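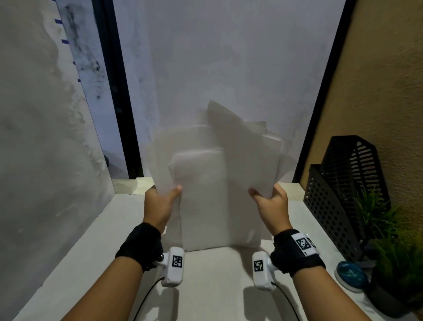 Keeping the parish records of Tralero

The Lamont Local History Trust has looked after the parish records of Tralero for nine years. The collection holds 2,292 items, among them rent books, school registers and letters concerning the old ferry. As part of our series on small archives, we spoke to the Trust's archivist at its reading room in Emby Street.

The archivist came to the post from a county library and was asked first of all to establish what the Trust owned. "There was a handlist, but it stopped in the middle of the letter M," the archivist said. "Whoever was writing it had put down a comma and gone no further."

The new catalogue now covers 1,727 items. Each entry gives a date where one is known, the name of the depositor and a short note of the contents. The remainder are chiefly farm accounts, many of them undated, and these will be listed over the coming winter.

Asked which papers readers request most often, the archivist named the school registers. "People want to find a grandmother. They usually know the farm she lived on and are less certain of her age. The registers give both, and sometimes the reason she was kept at home in the potato weeks." 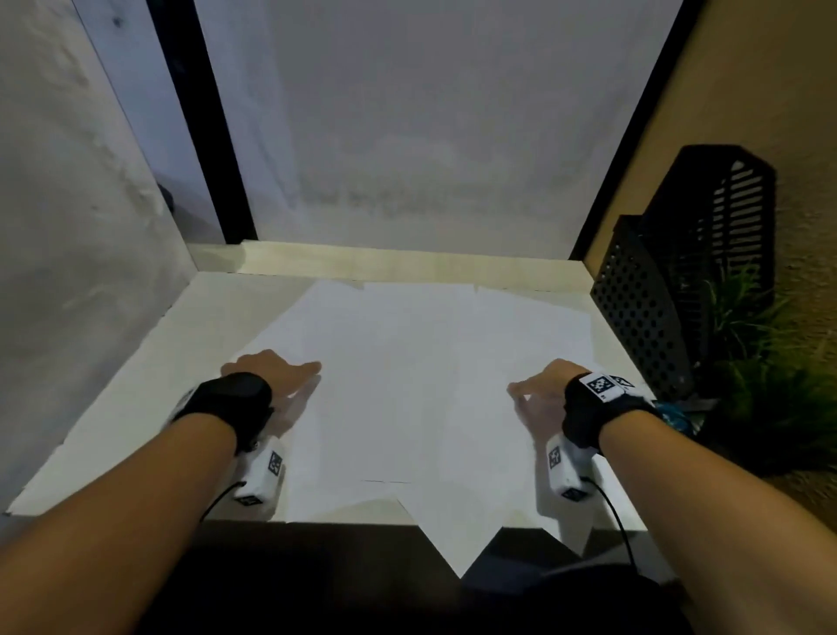
The ferry letters attract a different kind of reader. There are 689 of them, written between the ferry company and the parish over a long dispute about the upkeep of the slipway at Closedora. The archivist regards them as the best written part of the collection. "Both sides were extremely polite and neither gave way. One letter spends two pages on a missing mooring ring."

The Trust does not lend original papers. Copies may be ordered at the desk, and readers are asked to use pencil only. Loose leaves should be returned in the order in which they were received, a rule which the archivist described as the one most often forgotten.

Storage remains a concern. The present strongroom has 31 shelves, all of them in use, and the Trust has declined two offers of further material in the past year. "I did not enjoy writing those replies," the archivist said. "One of the offers was a complete run of chapel minutes, and we have asked the family to keep them somewhere dry until we can think again."

The reading room will reopen in May, from ten in the morning until four in the afternoon. Readers wishing to see the ferry letters should write to the Trust beforehand.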